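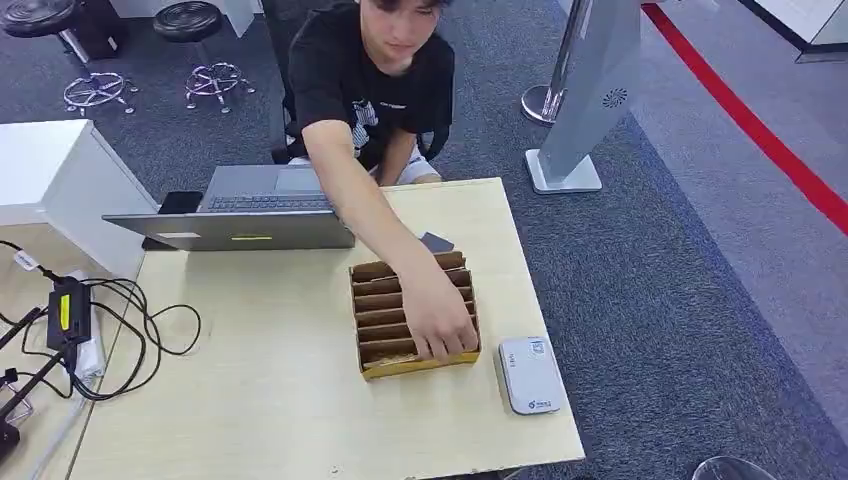

Can a machine do it yet? My August chore check

Every so often I get a message asking whether it's time to stop scrubbing and vacuuming by hand and let a machine take over. I write a page about getting stains out of grout, so I'm no engineer, but I do read up on this stuff and I've lived with a couple of floor robots (one good, one a menace). So here is my list of jobs, with where I think things stand and what I'd do in the meantime.

1. Sorting small flat things into slots

Cards, receipts, seed packets, sandpaper sheets, all the stuff that goes in a box with dividers. I love a cardboard divider box. They're cheap, they fit in a drawer, and you can trim one down with a utility knife in a couple of minutes. For a person this job is nothing! You curl a finger over the divider, tip it forward a bit and drop the thing in. For a machine it's miserable. The slots are narrow, the cardboard bends, and a flat card lying on a flat table is awfully hard to pick up if you don't have fingernails.

Verdict: do it yourself. Keep the dividers a finger's width apart, put the slots you use most at the front, and if flat things keep sticking to the table, work on a dish towel. The card lifts right off.

2. Untangling cords

No. Not even close, as far as I can tell. A cord changes shape every time you touch it, and even my patient husband gives up on the Christmas lights. My system is a twist of hook-and-loop tape on every cord and a tag near the plug end saying what it belongs to. Tag them on a day when you already have everything unplugged, or you'll never get to it. A bright label on the power adapter helps too. I had a black adapter for a Quinlan label printer that I almost threw out because it looked like every other black adapter in the basket.

3. Vacuuming the carpet

Yes, mostly, and this is the one where I'd spend money. I had a Paremby for 7 years and it did the hall and the den every morning while I made coffee. But it only vacuums the floor you give it. You still have to get down there first and pick up. Before you press the button, walk the room and look for:

- loose cables, above all the thin white ones, which disappear on a pale carpet
- shoes
- anything poking out low down, like a hook or a screw on the side of a drawer
- plastic bags and film
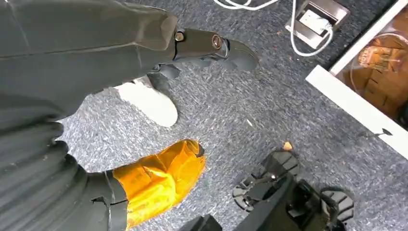 Floor outlets are their own headache. If you have one set into the carpet (we had two in the old shop, right where people walked), the cords come straight up in the middle of the room, and a robot vacuum will happily chew on the loop. I used to gather the slack, tape it in a loose coil and stand a stool over it. Not elegant! It did the job, though, and I could leave the machine alone while I opened up. Crumbs, by the way, are easy for these things. I have never had one miss a crumb in open carpet. Corners are another matter, and I still go over mine with the crevice tool on Tuesday.

4. Folding laundry

My friend Catríona Mac an tSaoi sent me a clip of a machine called the Mukamar folding a towel, and I watched it three times. Very nice towel. Then I thought about a fitted sheet, and a sock with the heel inside out, and went back to my basket. If towels are all you wash, maybe keep an eye on it. I'd want to see 200 mixed items go through, kids' clothes included, before I paid for one.

5. Putting parts away in the workshop

Half and half. If every screw is the same and every bin is in the same spot, machines have been doing that in factories for ages. In a garage with 12 coffee cans and a drawer of mystery brackets, forget it. What does help is a plain parts counter on a scale. Mine is a Canura, and it saved me from counting out 1000 washers for a deck job, which I would have gotten wrong twice.

6. Wiping down a table

Closer than you'd think for an empty table. The trouble is that tables are never empty. There's a laptop, a phone, somebody's charger. Moving all that without dumping it on the floor is the real chore, and the wiping takes ten seconds. I keep a shallow tray at one end, everything goes on the tray, wipe, everything comes back.

If you've got a machine at home that does any of these better than I'm giving it credit for, write and tell me, and please say what kind of carpet you have.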